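Section 12. Registering a youth squad in Pludgate Match Desk

Before you start: club admin login, squad list, player birth dates. League must already be open for entries. If it isnt, stop – nothing will save.

1. Log in. Pick your club from the top menu.
2. Open Squads, then New Squad.
3. Choose the competition. Under-age cups are listed seperately from the regular league.
4. Type the squad name. Keep it short, it prints on the team sheet. 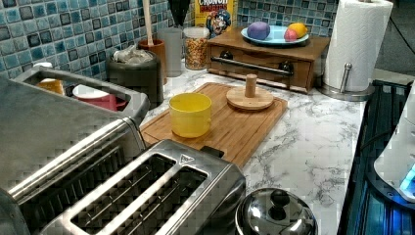
Skastell

5. Add players one at a time, or upload a list. Max file size is 2,000 rows.
6. Check the birth date column. Month first, then day. Wrong order = player rejected.
7. Attach the club release for anyone called up from another team. PDF only.
8. Press Save Draft. Not Submit, not yet.

CAUTION: Submit locks the squad. After that only the league office can unlock it, and they work through requests in order.

Note: error 145 means the same player is on two squads in one competition. Remove him from one, save, try again.

9. Go to Staff. Add a head coach and a team medic – both required.
10. Back to Squads. Open the draft, read it through, press Submit.
11. Wait for the green bar. Print the confirmation page.

Transfers from the Dunbar or Proletti leagues: old player numbers don't carry over. Leave the number box blank and the system makes a new one.
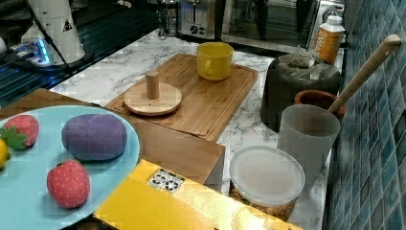 Can I swap a player after the squad is submitted?
Only for injury, and only until the league's cutoff for that round. Use Request Change on the squad page and attach the medic's note.

Note: drafts left alone for 2 months get deleted. No warning email.

Next: Section 13, Match day team sheets.

Last updated 6/28/20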